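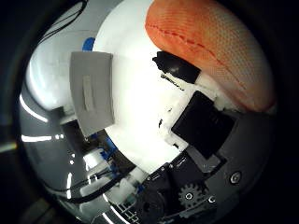 Ronja Lindqvist wants it on record that the Zastska glaze was never going to survive a second firing, and that she told me so before lunch. Fine. It is on record. 6/6/19, test kiln, batch 26.

Recipe as per the Girard notebook, except for the feldspar, where his handwriting gives either an 8 or a very tired 3. I went with 8. Mpho read it as 3 and went off to weigh out his own bucket, so we now have two glazes with one name. Labeled mine Zastska A. He labeled his Zastska Correct.

First firing: mine came out a decent gray-green with pinholes near the foot. Mpho's stayed matte and rubbed off on my sleeve.

Second firing: both crawled. Mine pulled back from the rims and sat in beads, like rain on a waxed car. His ran down and glued one tile to the shelf. Chisel got it off, along with a piece of the shelf. Shelf is the good one, naturally.

Possible causes, in the order we argued about them: coat too thick, dust on the bisque, the ball clay from Pondadmont. I dipped for a slow count of 10, which Ronja says is a bath. The Pondadmont clay does shrink more than the old stuff from Staltedmont, but we have one coffee can of Staltedmont left and Mpho is guarding it.

Next time: calcine half the clay, sponge the tiles, dip for a count of 4 or so. Kiln wash on every shelf, including the ones we think we did already.

The cone pack on the lower shelf fell over again. Need to order more small cones, and ask Girard about that 8.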